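Unit Pricing and Package Size in Household Purchases
Project report, Consumer Economics, May

1. Purpose

The project tested whether the largest package of a household product carries the lowest unit price. Many shoppers take this for granted and do not read the shelf label. We compared regular prices, sale prices and prices after store coupons.

2. Method

Prices were collected at two stores, Ikasum and Jurnari. Ikasum is a full-service supermarket. Jurnari is a discount store with a smaller selection. We recorded 214 prices in 18 product categories, including rice, dish soap, paper towels, coffee and laundry detergent. All prices were taken on a Thursday, before the weekly sales changed over.

Each price was converted to cents per ounce, or cents per sheet for paper goods. Where a shelf label already showed a unit price, we calculated our own and compared the two. Sales tax was left out. Store coupons were applied only when any shopper could use them without a membership.
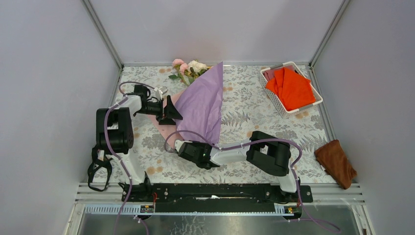
Store brands were entered as separate items. The Sovwood brand is sold at both stores and was used as a check, as its package sizes are identical in each.

3. Results

At regular prices, the largest package had the lowest unit price in 14 categories. In the other 4, a medium package was cheaper. These were coffee, canned tomatoes, trash bags and shampoo. Sale prices changed the result more often at Ikasum than at Jurnari, where few items were on sale.

Coupons favored small packages. A fixed amount off is a larger share of a low price, and in dish soap this was enough to make the smallest bottle the cheapest per ounce.

Shelf labels were a problem in paper goods. Some gave the price per roll and others the price per sheet, so two brands side by side could not be compared without a calculator.

4. Limits

The data cover one day and 2 stores. Spoilage was not measured, so the figures for rice and coffee assume that the whole package is used. Product quality was not rated.

5. Further work

A second round of prices should be taken in a different week with the same item list. Online prices could be added if delivery fees are entered in their own column.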